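Osden Tidy-Up Set — read me first

Hello! I'm Sheila Marsden and I put this set together, so blame me for the folder names. It's a collection of two-arm sorting demos, all done by remote control: one person drives both arms and the robot records what its joints and grippers do. Version 2, last changed 12/7/21.

What's in it

There are 251 demos, each in its own folder with the joint log, the gripper log and the video. The job is to sort light packaging between open bins on a white table.
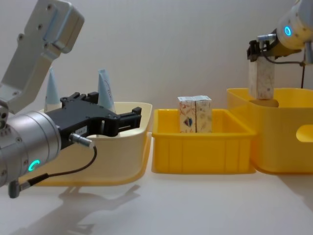 I drove most of the demos myself and Yvonne Haslam did the rest. Her name is in the driver column (I'm a bit heavier on the grip, and it shows in the logs). We kept the fumbles in — a learner that only ever sees perfect grabs gets lost the first time it misses. Filter on "clean" if you don't want them.

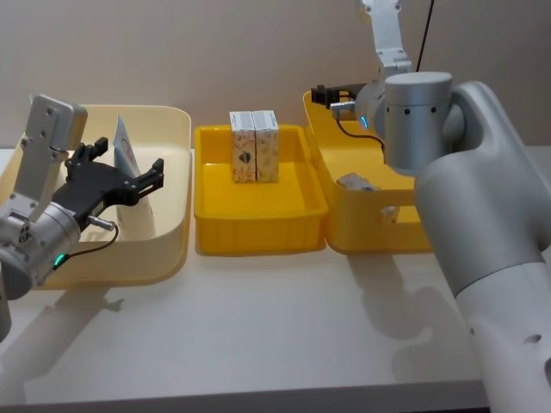
Yvonne asks me to add that the fumbles should never go in your test split, and that she'd drop any demo where the driver stops for a long think.

Fair enough! Those are tagged "pause". There are 70 of them, mostly mine.

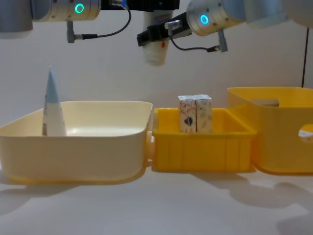
Paper cup above the bins, right arm at work.

Loading it

Run the Plonerura loader from the top folder and point it at "demos". It wants about 1000 MB free for its cache. Left and right arm logs share one clock, so please don't shift them.
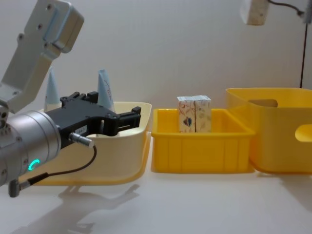
If you only need one arm, pass "left" or "right" and the loader skips the other log. The old Andov scripts still read version 1 but trip over the new gripper column, and I'm not planning to fix them before November.

Found a wrong tag? Send me the folder name and the time in the clip.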